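House Rules for Recording with Hand-Held Grippers
Pastdale site guide, revised 9/10/26

These are the rules we use when collecting gripper demonstrations in other people's kitchens. Most of them exist because we did the opposite in August and had to drive back to Lurkesham and do it again. The task in this guide is the one everybody starts on, putting sticks into a utensil holder, but the rules carry over to cups, cutlery and anything else that rolls off a counter when you look away.

If you are new, read all of it. If you are old, read the part about resets, which you have been skipping.

Before you start

You need a pair of grippers, a charged battery for each, a clean surface and permission from whoever owns the surface. Permission means they know what gets recorded and where it goes. "They seemed fine with it" doesn't count.

Wipe the finger pads with a dry cloth. Pads pick up flour, oil and crumbs, and a greasy pad will drop things in a way that looks exactly like bad technique. Check the screws on the fingers too. A loose finger still opens and closes beautifully. It just won't go where you point it.

Put mail, pill bottles, family photos and phones out of view. Leave the rest of the kitchen alone. We are supposed to be recording kitchens the way people keep them, and a counter that has been staged like a furniture catalog teaches very little. Don't tidy the stove. It isn't your stove.

Step 1. Calibrate both hands

Open each gripper all the way, close it all the way, and hold it shut for a count of 4. Do this at the start of every session and again after any battery change. Bandis, our logging tool, will let you record without it and won't complain until upload, at which point it will complain at length.

Step 2. Lay out the objects

Set the holder upright, somewhere both hands can reach without crossing. Scatter the sticks around it at different angles. Mix thick with thin and plain with patterned, and leave at least one in an awkward spot. People have a strong urge to line the sticks up like a parade. Resist it.

You can begin with the holder empty or partly filled. Write down which.
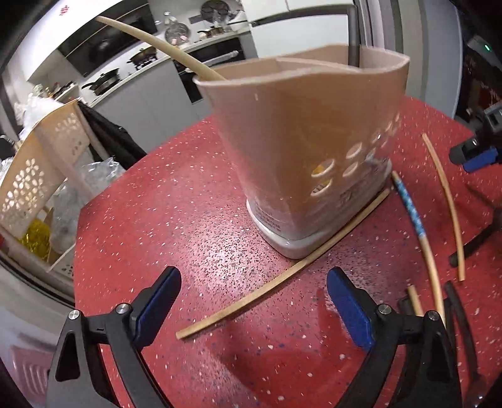

Step 3. Record the episode

Start with the jaws open and both hands still. Move at the speed you would use to put away your own dishes, assuming you don't throw them. Pick up one stick per hand, lift it clear of the counter, tip it upright and lower it in. Let go only when the end is inside the mouth of the holder.

If you drop a stick, pick it up with the gripper and carry on. Fingers are not allowed. An episode with a fumble and a recovery is a good episode, and we keep it. An episode where a human hand swoops in to help goes in the bin.

Step 4. Reset properly

Take the sticks out and scatter them again, in a new arrangement. Our Lurkesham batch had 548 episodes, and around 500 of them began from the same layout. It was very consistent work.

Step 5. Label and upload

Use the task name from the Do list, spelled the way the Do list spells it. Mark failures as failures. Add a note if anything odd happened, such as a cat.

Put the counter back the way you found it before you pack up, and count your batteries.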